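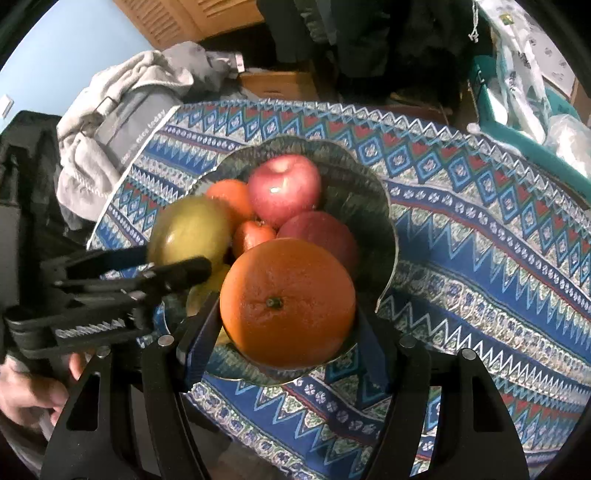
Collecting a bowl demonstration with the hand-held gripper: fingers closing on a pale yellow fruit at the left of the bowl.

Recording and cleaning fruit-bowl demonstrations for policy training

This tutorial covers the second stage of the Purnwood grasping pipeline, from setting out the bowl to exporting a training set. It assumes you have already calibrated the wrist camera and can run the recorder from the command line. If not, do Gemechu Tufa's setup notes first and come back.

The method is plain behaviour cloning on short clips. What differs from our earlier work is how we choose the clips. We used to keep every successful pick. We now label each pick by how crowded the target is and balance the set before training.

Setting out the bowl

Use a shallow bowl and mix the sizes of fruit. A large orange next to a mandarin is more useful than two large oranges, as the fingers have to come in at different widths. Put at least one piece where it is partly hidden by a neighbour. Leave the background as you find it. Clothes, bags and cupboards behind the table are fine, and a patterned tablecloth is good to have in the set. Our first model was trained on plain grey benches and did poorly in every kitchen we took it to.

Turn the bowl between clips. Swap the fruit over after each batch.

Recording a clip

1. Hold the gripper still above the bowl, fingers open, for one second. The pose tracker uses this to initialise.
2. Pick your target before you move. Changing your mind halfway gives a clip with two intentions in it, and those have to be thrown out.
3. Approach at an even speed. Slow down for the last few centimetres but don't stop.
4. Close until the fruit is held, lift clear of the rim, and set it down on the cloth.
5. Hold still for another second and release the record button.

Keep your free hand away from the bowl. If you bump another piece, finish the pick anyway and mark the clip as disturbed - we keep those in a separate folder.

Labelling

Each clip gets one of three tags: open, touching or wedged. Open means both sides of the target are free. Touching means one side is against another fruit or the bowl. Wedged means both are. Judge it from the first still second, before the fingers block the view. Elmarie Mkhize and Vusumuzi Le Roux labelled the same 200 clips separately and disagreed mostly on touching versus wedged, so when in doubt choose touching.

Balancing and export

Our full collection was 1,143 clips. Only 218 were wedged, which set the limit. We drew 200 from each tag for a training set of 600, and held back the remaining 18 wedged clips for offline checks. Draw at random within each tag, and save the seed with the export.

What we saw

The balanced model, trained on the 600, did better on wedged fruit than the model trained on everything, and was slightly worse on open fruit. Pears are still a problem for both. The fingers tend to close too near the narrow end and the fruit rolls out. Precious Shabalala is trying a wider finger pad at the Florkdale lab and we'll add her results when they are ready.

Last updated October 2023. The next part covers training settings and the evaluation protocol.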